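Lista: federo-usuarios
Asunto: Re: El planificador empuja el bloque vecino al separar grupos
De: Rafail Kouris
Para: lista federo-usuarios

Hola Areti, hola a todos:

Areti Kalogeropoulos escribió:
> Con la versión de octubre el planificador de empujes elige bien
> el bloque, pero el contacto arrastra también al que está pegado.
> He bajado la velocidad de 100 a 80 mm/s y no cambia nada.
> ¿Es un problema del control o de la segmentación? Tengo el mismo
> comportamiento con el módulo Karker activado y desactivado.

Gracias por los registros, me han ayudado mucho. Pienso que la velocidad no es la causa. He reproducido tu caso con nuestras piezas y el error aparece antes, cuando la percepción entrega las máscaras al planificador.

Si dos bloques del mismo color se tocan, la segmentación por color los une en una sola región. El planificador recibe un contorno largo, calcula el centroide de ese contorno y pone el punto de contacto casi en la junta de las dos piezas. Desde ahí, cualquier empuje mueve las dos. Con colores distintos el fallo es mucho menos frecuente, aunque las piezas estén igual de juntas.

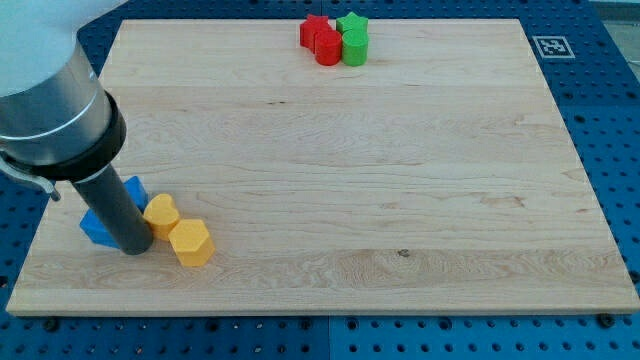 ¿Se puede corregir esto sin entrenar otra vez el modelo de segmentación?
Basta con dividir las regiones antes de planificar, usando la forma de la cara superior de cada pieza.

En nuestra rama lo hacemos así: para cada región se buscan las plantillas conocidas (corazón, hexágono, estrella, círculo) y se acepta la combinación que cubre mejor la máscara. Si la cobertura queda por debajo de 76 por ciento, la región se marca como ambigua y el planificador no puede elegir un contacto dentro de ella. En ese caso pide un empuje exploratorio corto, de 15 mm, por el lado donde hay más tabla libre, y después se repite la percepción.

El amarillo es el color que más trabajo me ha dado, con el hexágono al lado del corazón. Un grupo compacto de dos estrellas y dos cilindros, rojos y verdes, es más fácil de lo que parece, porque el color ya separa la mitad del problema.

Dos cosas que conviene revisar en tu configuración:

1. El parámetro merge_same_color viene activado por defecto. Hay que ponerlo en false, si no las plantillas no se aplican.

2. La transformación entre la cámara y la mesa. En tu registro el marcador se lee una sola vez, al arrancar. Nosotros lo leemos antes de cada plan. El coste es pequeño y así evitamos usar una pose antigua.

Chrysanthi Dimitriou preguntó en otro hilo si la herramienta misma tapa los bloques y confunde la máscara. Sí, pasa con las piezas que quedan detrás de la punta. Por ahora retiramos el brazo antes de la captura que usa el planificador, y las capturas durante el empuje sirven solo para vigilar. No me gusta del todo, se pierde tiempo en cada ciclo, pero no he encontrado algo mejor.

El parche está en la rama split-regions. Todavía faltan las pruebas con tres piezas del mismo color en fila. Si alguien puede probarlo con el control de Avgate, le agradecería el registro completo y no solamente el resumen.

Un saludo,
Rafail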